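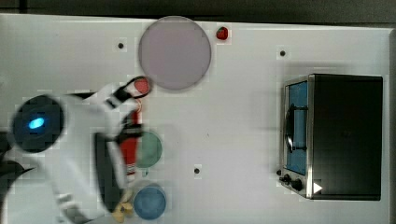 Silvia Dvořáček told us on her daughter's last morning here that she had never known a child to ask for seconds of a pretend lunch, and we have been rather proud of that remark ever since.

Welcome to Moltport Play Kitchen. We're a small early learning centre built on one simple idea, that little people love to set a table, and that a good deal of learning happens while they do it. We opened our doors in November with 3 shelves of toy food, a box of plates and more enthusiasm than storage, and we've been filling the cupboards ever since (our families are very generous, and so are their grandparents!).

Our mornings are built around play meals. The children choose their plates, and colours matter enormously at this age - a strawberry on the green plate is one lunch, and the same strawberry on the blue plate is another lunch altogether. They sort, they match, they serve their friends, and they learn to wait for a turn with the favourites. Strawberries go first, always. Sauce comes a close second, and we have heard some very serious talks about who gets it and on what.

Ramil Pascual runs the morning group and has done since the beginning. In-ho Sung looks after the afternoons, when the older ones like to play restaurant, write menus and tell the rest of us that the kitchen is closed. Bienvenido Cruzado keeps our toy library, which has grown to 300 pieces and goes home with families two weeks at a time in cloth bags.

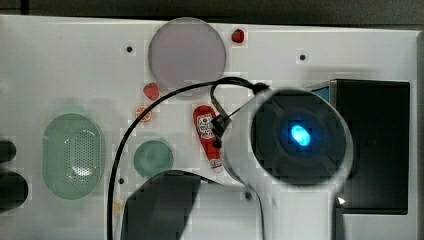

Can we give you toy food our own children have outgrown?
We'd love to have it, as long as it's clean, has no cracks and is too big for a toddler to swallow. Leave it in the basket by the front door with your name on it, so we can thank you properly.

We keep our groups to 16 children, with 2 educators in the room at all times, and there's always a spot at the table for a parent who wants to stay for a while. New families usually visit once or twice before they enrol, and we're happy with that - some children march straight over to the plates, others would like to watch from a lap first.

You'll find us on Lacson Street, behind the bakery, with the yellow gate. Ring the bell and give us a minute, as we may be in the middle of lunch.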